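Thread on table layout for a play kitchen corner. Posted August 2020, filed in one go so it can be read in order.

1/ The question from the last thread was how much can go on one white table before it stops working as a kitchen. My answer is less than the Drarier catalogue suggests.

2/ Current layout, three views. The oven is on the right in all of them and the red bottle is on its plate or tray.

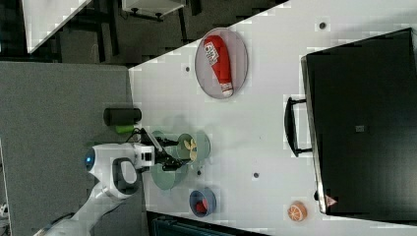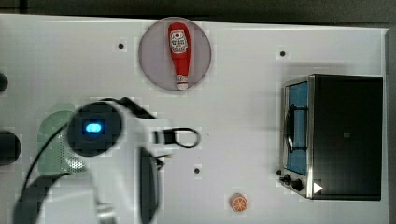
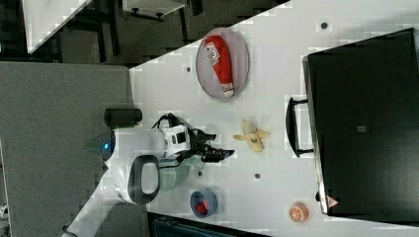 3/ Nadiia Antoniuk asks whether the oven should go at the back, so that the whole front edge is free for plates. We tried that for two weeks. The handle projects, and with the oven at the back people lean across the food to reach it. On the right it costs width, but the reach is short.

4/ Bottle: lay it down. Stood upright it gets knocked over by sleeves, and a fall from table height splits the cap. Ours is on its second cap. A plate with any sort of rim stops it rolling.

5/ Bowls: small ones for single items, a larger one for anything that comes in pieces. Mixed bowls get tipped out to find the one thing wanted, and then it all has to be picked up off the carpet.

6/ The orange has no bowl. It is flat on the cut side and stays where it is put. Round fruit does not, and goes back in the box after use.

7/ Stock is 26 pieces of food in total, of which five at most are out at any time. The remainder live in a Gurkora tub under the shelf. Swap at the end of the session, wipe the table, put the oven door to.

8/ Cleaning: damp cloth, washing-up liquid, dry straight away. Spray cleaner left smears on a white top and took the print off one label. Next thread covers shelf heights.

Print this thread | E-mail this thread

Filed under: Play corners, Small kitchens, Storage

Comments (3)

Melnychuk
We keep ours at the back and have had no trouble, but the table is narrower.

tidyshelf
Which size of tub? The small Gurkora one does not take plates.

Nadiia Antoniuk
Fair point about the handle. I will try it on the right and measure the reach.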